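Gretmont Radio Relay Kit
Section 4: Setting up the relay at a trailhead

Read this section before the kit leaves the station. One person can do the setup, but a second pair of hands helps with the mast.

Before you start

1. Check the battery gauge. Do not deploy the kit if it reads below 51 percent.
2. Confirm the channel plan with dispatch. Crews on the Caputo side use a different repeater from crews working out of Gidport.
3. Sign the kit out on the sheet inside the lid.

Raising the mast

4. Pick level ground at least 200 feet from power lines.
5. Open the tripod legs fully and push down the center collar until it clicks.
6. Extend the mast one segment at a time, top segment first. Lock each clamp before moving on.

CAUTION: Do not raise the mast if there is lightning in the area. If a storm moves in after setup, switch the relay off, lower the mast and stay clear of it.

Connecting the relay

7. Run the antenna cable down the mast and hand-tighten the connector. Do not use a wrench.
8. Turn the power switch to ON. The status light blinks amber, then holds green.
9. Call dispatch on the Justevach channel and ask for a signal report.

Note: The relay shuts down its transmitter if it overheats. Keep the case in the shade in summer — a tarp is fine, as long as the side vents stay open. 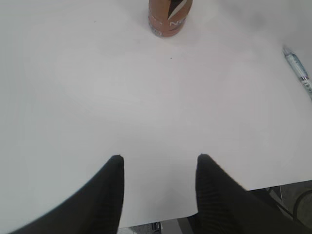
Handing over to the next crew

10. Tell the incoming crew which channel is in use and where the litter team was last heard.
11. Write down the battery reading at handover. Swap the battery if the search is expected to run past dark.
12. Report damaged clamps or cables to Pierina Piras, equipment officer, before the kit goes back on the shelf.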